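Print this page
E-mail this article

OPINION
One Container, Kept Well

The Strachan garden classroom reopened its indoor bench in March. The bench is a modest provision: hand tools, a few toys, a whisk, a potted plant, and one container to receive what is put away. It is the view of this column that the container matters most.

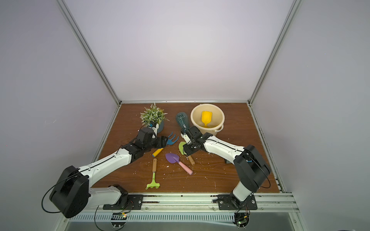
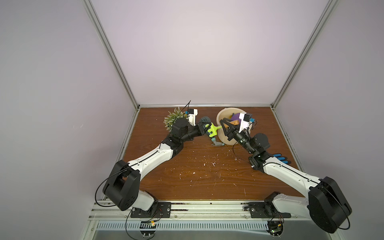
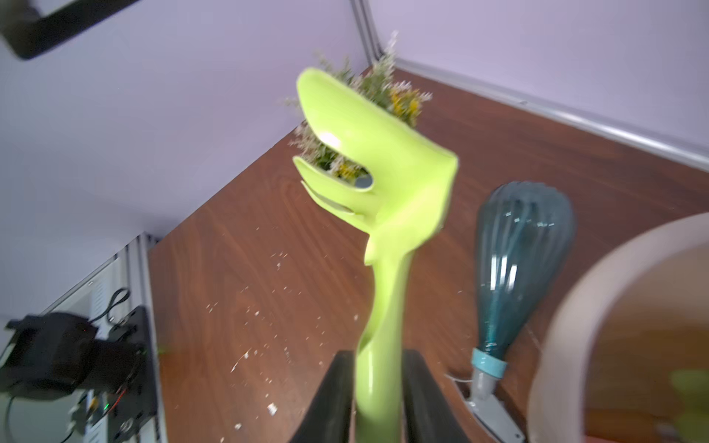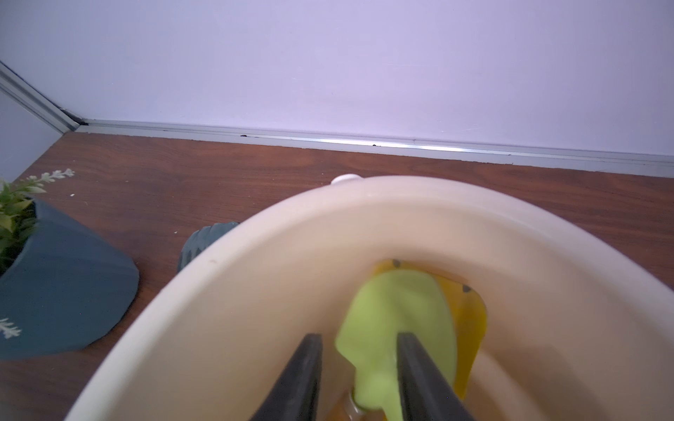
The indoor bench, with its plant and its cream or beige container.

Institutions tend to answer disorder with more storage. The Palline center bought 10 labeled drawers for its bench, and its users must now learn the drawers before they may learn the tools. A single open vessel asks far less. A trowel or a toy scoop goes in by hand, and the bench is ready for the next group.

Critics will object that mixed storage is careless, and that a kitchen whisk has no business beside a hand rake. For sharp or soiled equipment the objection is sound. For light items in daily use by beginners, it is excessive. Sorting may follow at the end of the week, under supervision.

The plant should remain where it is. A work surface that must be cleared of everything pleasant will not be cleared willingly.

We further recommend that the bench be brushed down at each closing. Small white flecks on brown wood are easily seen and as easily left. The Grumow guidelines, adopted by Strachan last year, allow time for this duty, and it should be used.

Print this page
E-mail this article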